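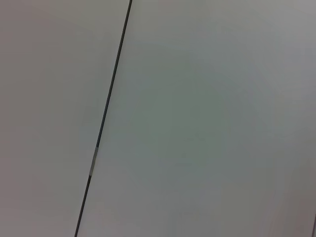

共同住宅外壁目地シーリング材の耐久性評価 中間報告

1. 報告の範囲

本報告は、6月末時点における試験体の暴露、実建物での打診および目視調査、材料分析の進捗を対象とする。予算執行状況は別紙の収支表に記載したため、本文では計画変更を伴う項目に限って触れる。前回報告で指摘を受けた試験体の養生条件の記録様式については、3.2に対応内容を示す。

2. 研究の目的と当初計画

築後の経過年数が異なる共同住宅を対象に、パネル間目地の変位量とシーリング材の劣化度の関係を整理し、打ち替え時期の判定に用いる指標を作成する。現行の管理実務では、打ち替えは足場を架ける大規模修繕の周期に合わせて一律に行われることが多く、方位や階数による劣化の差は計画に反映されていない。本研究では方位、階数、目地幅、塗膜の有無を説明変数とし、界面剥離および凝集破壊の発生率を整理する。

対象建物は当初計画どおり8棟とした。調査目地の総延長は2,479 mである。試験体は変成シリコーン系2種、ポリウレタン系1種を用い、屋外暴露、促進暴露、繰返し変位の各試験に供している。

3. 進捗

3.1 実建物調査
8棟のうち6棟で現地調査を完了した。残る2棟のうち、Astora棟は給水管更新工事と仮設計画が重なったため、管理組合との協議により調査時期を秋に変更した。もう1棟のParisi棟は北面および東面を終え、南面と西面が未了である。Parisi棟の西面は隣地との離隔が小さく、高所作業車が進入できない。ロープアクセスによる調査に切り替える方向で見積を取得中である。

調査では、目地ごとに幅、深さ、表面ひび割れの等級、界面の剥離長さを記録している。記録単位は当初1スパンとしていたが、剥離が目地交差部に集中する傾向が早い段階で認められたため、交差部から300 mmの範囲を別区分として記録する方式に改めた。変更前に調査した2棟については、撮影済みの記録写真から再判定を行った。写真の解像度が不足する箇所は欠測として扱い、補間は行っていない。

3.2 試験体の作製と養生
試験体の作製は完了した。被着体は押出成形セメント板とアルミニウムの2種類である。養生中の温湿度は連続記録とし、打設日、プライマーの塗布から充填までの時間、充填者を試験体ごとの票に記載する様式に統一した。前回報告で指摘のあったプライマーの乾燥時間については、票の記載値とロガーの記録を突き合わせ、規定範囲を外れた試験体を予備に振り替えた。

3.3 繰返し変位試験
試験機はSotex社製の治具に換装した。換装前の治具では変位の折返し点で微小ながたが生じ、設定変位と実変位に差が見られた。換装後は変位計の値が設定値の許容差内に収まっている。換装前に取得したデータは解析から除外し、同一条件で再試験を実施した。このため、本項目の進捗は当初工程より遅れている。

ポリウレタン系のうち塗膜のない試験体では、表面の細かいひび割れが早期に現れたが、破断に至ったものはない。塗膜のある試験体では、塗膜自体の割れが先行し、その直下のシーリング材に割れが伝わる例が確認された。塗膜の伸び性能を説明変数に加えるかどうかは、次の測定結果を見て判断する。

3.4 材料分析
実建物から採取した既存シーリング材について、硬さ、引張特性、可塑剤の残存量を測定している。可塑剤の定量はClandidik分析センターに委託した。同センターのIlaria Sala氏から、採取片の表層に塗料成分が混入した試料では定量値が低く出るおそれがあるとの指摘を受け、表層を除去してから抽出する手順に改めた。改定前に送付した試料のうち、残量があるものは再測定の対象とした。

4. 暫定的な所見

6棟の範囲では、剥離の発生率は南面と西面で高く、階数による差は方位による差より小さい。目地幅の影響は、設計値と実測値の差が大きい建物があるため、設計値を用いた整理では明瞭に現れなかった。実測値による再整理を進めている。

硬さと剥離発生率の相関は、材種を分けない場合には弱い。材種別に見ると変成シリコーン系では一定の傾向が認められるが、試料数が少なく、現段階で判定基準に用いることは適切でない。

5. 課題と対応

第一に、Astora棟の調査延期により、8棟全体での統計解析の着手が後ろにずれる。6棟分のデータで解析手順を先に確定させ、残る2棟のデータは追加投入する形とする。

第二に、既存建物の修繕履歴が不完全である。過去に部分補修が行われた目地では、施工年が特定できない箇所がある。管理組合の保管図書と施工会社の記録を照合しているが、特定できない箇所は経過年数を用いる解析から外す。

第三に、ロープアクセスへの切替えに伴う費用増がある。費目間の流用を希望するため、流用額および積算根拠を別紙に示した。流用率は15%以内であり、交付要領に定める軽微な変更に該当すると理解しているが、判断を仰ぎたい。

6. 今後の予定

7月から9月にかけて、Parisi棟の未了面の調査、繰返し変位試験の再試験分の完了、可塑剤の再測定を行う。10月にAstora棟の調査を実施し、終了後に全棟の解析に入る。屋外暴露試験体の中間回収は11月とし、回収時に一部を破壊試験に供する。

判定指標の素案は次回報告に添付する。素案には指標の算定式、適用範囲、必要な現地測定項目を含める。管理組合向けの簡易版については、書式の検討に着手した段階であり、内容は確定していない。

別紙1 収支表
別紙2 費目間流用の積算根拠
別紙3 調査済み6棟の目地別記録一覧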